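5.3 Grasp loss during two-handed liquid handling

The faults reported in this section arose on the Vivholm bench, a fixed table served by two arms with parallel two-finger grippers. Trials were run under the Nurnorell controller in its standard configuration. Of 60 pouring and handover trials, 9 ended in a protective stop. No stop was caused by contact between the arms themselves, although the working distance between the grippers is small whenever both attend to a single vessel.

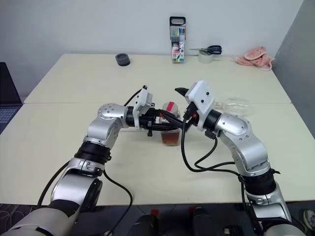 Page last changed: 2020-03-27

The stops had a common cause. When both grippers closed on the space near one vessel, the wrist force estimate on the right arm drifted until it crossed the limit set for unexpected contact. We first suspected the force estimate of the left arm, which had been recalibrated in March, but exchanging the two calibration files did not move the fault. Logged data from the Kandpal recorder showed that the drift followed wrist rotation and was present with the gripper open and unloaded. It was traced to the gripper cable. At large rotations the cable pulled against its connector and produced a torque that the controller read as an external load.

The effect was worse with transparent vessels. The Sturker pose estimator places the rim of a clear cup or glass less reliably than that of an opaque one, and the planner responds by correcting the approach several times. Each correction adds wrist rotation in the same direction. The layout used for the bottle and glass task is given in Figure 7. The two vessels stand close together, and the left and right grippers must approach from opposite lower corners of the workspace. 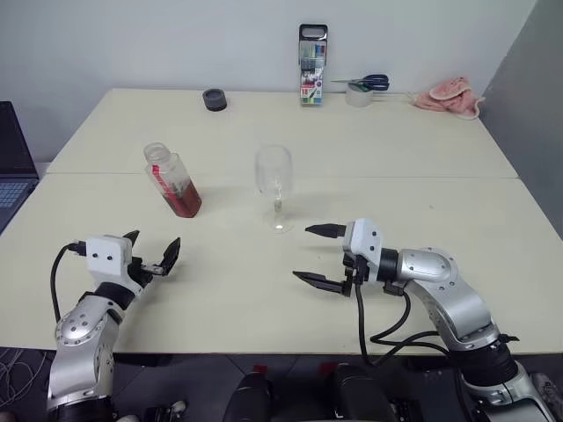 Figure 7. Bottle and stemmed glass on the bench, both grippers open.

Two changes were made. The cable was given a longer free loop at the wrist, and the planner was limited to two corrections per approach, after which the arm withdraws and begins again. The drift was then measured over 1,855 wrist rotations without load and stayed below the contact limit throughout. The limit itself was left as it was. Raising it would have removed the stops at once, but it would also have delayed the response to a real collision.

The revised cable routing has not been tested for wear. The supplier's inspection interval of 4,000 cycles was set for the original routing and should not be assumed to hold for the longer loop, which can catch on objects left near the arm.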